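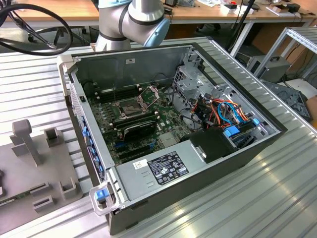
# Robot arms on the rebuild benches: your questions

Last updated July 9, 2019

These are the questions that came up most at the Erville shop about the Trakberg arms. The answers were written by people who work the benches. Management at Belhaj read them before they went up and asked for two changes. We made one.

## What is the arm supposed to do?

Take parts out of used desktop towers and workstations and put parts in. For now that means processors and memory. The tower goes on its side with the panel off, the parts go on the grey fixture plate beside it, and the arm works between the two.

## Is it faster than a person?

No. The sales sheet says it will be. A bench tech who has done this for a few years can swap a processor while talking about the hockey game, and the arm can't match that yet. The argument from upstairs is that it doesn't need to be fast if it can run through the night. Fair enough, but so far it has not run through a night without somebody being called in.

## How many towers has it done?

Between the start of the trial in December and the end of last month, 1107 towers went across the two arm benches. Of those, 143 had to be finished by hand. You will hear the first number in meetings a lot more than the second. We'd like to see them printed side by side.

"Finished by hand" covers everything from nudging a cable out of the way to redoing the whole job. The log doesn't separate them. We have asked for that to be fixed.

## Why start with processors? Isn't that the fussy part?

It is. The contacts in an open socket are easy to wreck and a wrecked one usually means a new board. The vendor's view is that a chip has a known shape, the socket is always in the same spot on a given board, and a steady grip beats a tired hand. There's something to that.

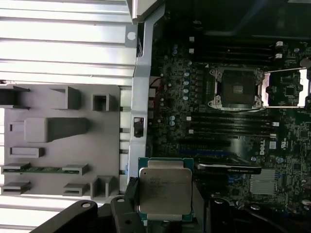 What it leaves out is everything near the socket. The retention frame has to be open and the lever well back, and no stray cable can be lying in the path. A person sees all that without thinking about it. At our benches a tech still checks it before each run, and that check isn't counted in the arm's time.

## Who gets the blame if a board is ruined?

We asked for this one in writing. If the arm was moving, the damage goes down as equipment damage and does not touch anybody's quality score. If you were told to step in and finish the job, the same applies until the tower leaves the bench. Keep your own note of the time you took over.

## Will I lose my job?

We've been told there will be no layoffs tied to the arms during the trial. Read that sentence again, slowly. It says nothing about after the trial, and it says nothing about people who leave and aren't replaced. Eight of us work the day shift on rebuilds, and that is the number we'll be watching.

## Will I be paid more for minding the arm?

Not at present. The company calls it "the same role with new tools." We don't agree. Setting up the fixture plate, clearing faults and checking sockets are different work from rebuilding a tower, and you need to know how to rebuild one to do any of them properly. The matter is still open.

## Do I have to take the training?

Yes, if you're scheduled on an arm bench. It must be on paid time. If you're asked to go through the Lesar modules at home, say no and tell your steward.

## Can I stop the arm if something looks wrong?

Any time, for any reason, and you don't have to justify it afterward. Stops are logged by bench and not by name. If a supervisor asks you to explain "too many" stops, let us know that day.

## Is there anything good about it?

Some. Sore thumbs and wrists come up less from the people who rotate through the arm benches, and a few of our younger members enjoy the setup work and have become very good at it. None of us is against a machine that takes on the dull end of the job. We'd just like to know what the rest of the job is going to look like, and to hear it before the next order is signed.

## When does the trial end?

It was meant to be finished by now. We have asked for a new date and don't have one.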